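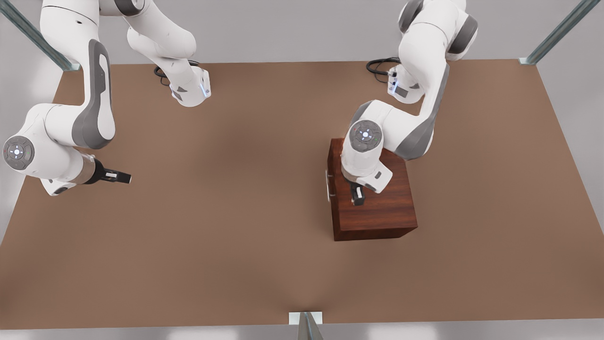

Why do racing cars stop for new tires when the old ones still have air in them? A reader from Tillville sent us that question, adding that her class had argued over it and that half of them thought the tires must be flat.

The tires are not flat. They are worn, and a worn tire is slower than a new one. This page explains how a racing tire works and why teams change it during a race.

What grip is

A car can speed up, slow down and turn only if its tires hold on to the road. This hold is called grip. Push your palm across a dry table and you will feel it resist. Push it across a table with soap on it and it slides. The tire and the track work in the same way.

Each tire touches the track over a small area called the contact patch. All the forces that steer and stop the car pass through these patches.

Soft rubber and hard rubber

Racing tires are made from different mixtures of rubber. A mixture is called a compound. A soft compound grips well but wears out quickly. A hard compound grips less but lasts longer. A team must choose between a car that is fast for a short time and a car that is a little slower for a long time.

Why tires get hot

When a car brakes or turns, the rubber bends and rubs against the track. Both of these make heat. A cold tire is stiff and does not grip well. A tire that is too hot becomes greasy on the surface and starts to slide. Between the two is a range of temperatures where the tire works best. Drivers sometimes weave from side to side before a race starts. This puts heat into the rubber.

Smooth tires and grooved tires

Tires for dry tracks are smooth and are called slicks. A smooth surface puts more rubber on the road. Slicks are dangerous in rain, when water can lift the tire off the track. This is called aquaplaning. Rain tires have grooves cut into them, and the grooves push the water out to the sides.

A sum for a pit stop

The Sarum circuit race is 291 kilometers long. Suppose a driver stops once, and the stop costs 20 seconds, counting the slow drive through the pit lane. Suppose also that new tires make the car 2 seconds faster on every lap. Divide 20 by 2. After 10 laps the driver has won back the time lost. Every lap after that is a gain, as long as the tires stay fresh enough. If fewer than 10 laps are left, the stop does not pay.

In a real race the sum is harder. The new tires wear too, so the gain shrinks lap by lap. There may also be slower cars in the way when the driver comes back out.

Words to remember

Grip: how well a tire holds the road.
Compound: the mixture of rubber in a tire.
Slick: a smooth tire for dry tracks.
Aquaplaning: riding up on a layer of water.

Next in this series: how brakes work.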